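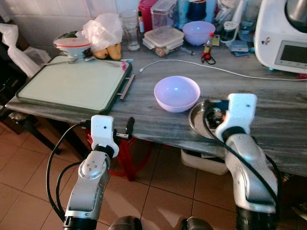

When is the hall kitchen open again for general bookings?

From the first week of February, once the new oven has been signed off and the floor near the back door has been relaid. Anyone with a booking before then has already been rung, and if you think you have been missed, please leave a note in the office letterbox and the secretary will ring you back.

Muleck Hall Association
Minutes of the general meeting held in the supper room, 9 Nov 2019

The chair opened the meeting a little after ten and thanked everyone for giving up a lovely morning, particularly those who had driven in from the Robles side with the road the way it is. Tea was already made, so it was agreed to carry cups in and get on with it. Apologies were read from the Mustton members, who had their own fete on and sent their best wishes and a fruit cake, which was gratefully received.

Minutes of the last meeting

Read and accepted, with one correction. The old minutes said the piano was to be given away. What had been agreed was that the piano would be offered to the school first, and if the school did not want it, it would be talked about again. The school has since said thank you but no. It was talked about again, at some length, and the piano is staying where it is until autumn.

Money

The balance stands at $2,089 after the insurance was paid. The chair remarked that this was a healthier figure than at the same time last year, and there was a murmur of agreement. The largest bill still to come is the one for the floor by the back door, and the quote for that has been promised in writing before the end of the month. A member asked if the hire charge for family parties would be going up. The feeling of the room was to leave it alone for another year, given that so many of the bookings are for christenings and eightieth birthdays and the like, and people have been good about cleaning up after themselves. Moved, seconded and carried.

The seed and cutting swap

Most of the morning went on this, and rightly so, as it is the thing people seem to look forward to most. The last swap brought in visitors from as far off as Nasedeo, and several of them have asked to be told early about the next one. After some back and forth it was settled that it would be held in the last week of February, when the worst of the heat ought to be behind us and people are starting to think about autumn planting.

There will be nine trestles, set up in the main hall the evening before. Vegetable seed goes along the window wall, flowers and natives down the middle, and cuttings and potted things nearest the door so that the dirt stays at that end. Last time the labels were a trial to read, and more than one person went home with what they took to be silverbeet and has been enjoying a fine crop of something else. Would everyone please write the name of the plant and the year the seed was saved, in pen, in letters big enough for those of us who have left our glasses in the car. Spare envelopes will be in the box under the noticeboard from Christmas on.

There was a good discussion about tomatoes. One member felt strongly that we should ask for open-pollinated kinds only, so that people can save seed again from what they take home. Another said, quite fairly, that new gardeners often don't know what they have and it would be a shame to turn them away at the door. The meeting settled on a separate basket marked "not sure", and both members seemed happy with that – or happy enough.

It was also asked that nobody bring mint unless it is in a pot. The secretary was asked to put this in the minutes plainly, and has done so.

Lunch on the day

Soup and rolls, as before, with a second soup for those who don't eat meat. The kitchen roster needs six people, two of them early starters. Four names were put down on the spot and the sheet is pinned up beside the urn for anyone else who would like to help. The pumpkin soup recipe from last time has been asked for so often that copies will be left on the tea table. A kind offer of lemons was accepted.

Front garden beds

The roses along the ramp came through winter very well, and the member who pruned them was thanked warmly. The bed on the other side is another story. The lavender there has gone woody and the soil is poor, and a load of compost has been offered from one of the farms on the Robles road. A working bee was suggested for early one morning before the weather gets too warm, with gloves, forks and a barrow if you have one that isn't flat. The day will go up on the noticeboard. Children are welcome and there will be icy poles.

A question was raised about the tap on the western wall, which drips. It has been dripping for some years. A washer will be bought.

Other business

The book shelf in the foyer is full and no more donations can be taken until some have gone home with people. Please take two.

The Mustton hall has asked to borrow five of our trestles for its harvest tea. Agreed, so long as they are back in time for the swap and are carried under cover if it looks like rain – one of ours still has a swollen top from the last outing.

Somebody has left a blue cardigan and a very good cake tin in the supper room. Both are in the office.

Next meeting

Same room and same hour, early in February, on a date to be put up on the noticeboard once the kitchen work is finished. Members who would like something on the agenda should drop a note in the letterbox the week before.

The meeting closed at ten to twelve and the fruit cake was cut.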